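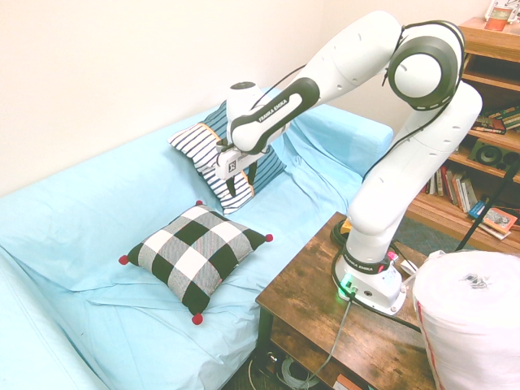 Antal Textile Club, Household Fabrics Section

Home | Articles | Index | Contact

Throw pillow

A throw pillow, also called a scatter cushion or accent pillow, is a small cushion placed on a sofa, chair or bed. It is used for decoration and for support of the back, neck or arms. Most have a removable cover closed with a zipper, buttons or an overlapping flap, and a separate insert that holds the filling.

Shape and size

Square pillows are the most common. Rectangular ones are usually called lumbar pillows and sit behind the lower back. Round pillows and long cylinders, known as bolsters, are also made. Inserts are often cut slightly larger than the cover so that the corners fill out.

Filling

Older pillows were stuffed with wool, horsehair, straw or feathers. Feather and down are still sold, but polyester fiber is cheaper and can usually be machine washed. Foam keeps its shape well and feels firmer. Kapok, a plant fiber, is light but tends to clump with age.

Covers

Cotton, linen, wool and velvet are widely used. Stripes and checks are long-standing patterns for woven covers. Buffalo check is a large check, traditionally in two colors, with a third shade where they cross. Edges may be left plain or finished with piping, fringe, tassels or pom-poms. Trim is normally caught in the seam when the front and back are sewn together, though corner pieces can be stitched on by hand afterward.

The club's pattern collection was started by Evdokia Katsaros and is now kept by Kosmas Theodorakopoulos. It holds some 2000 paper patterns, seven of them for bolsters with gathered ends.

Care

Covers should be closed before washing and turned inside out if they are printed. Wool and velvet often need dry cleaning. Feather inserts can be aired outdoors and shaken back into shape. Foam should be dried flat, away from direct heat.

See also: Bolster; Slipcover; Ticking; Upholstery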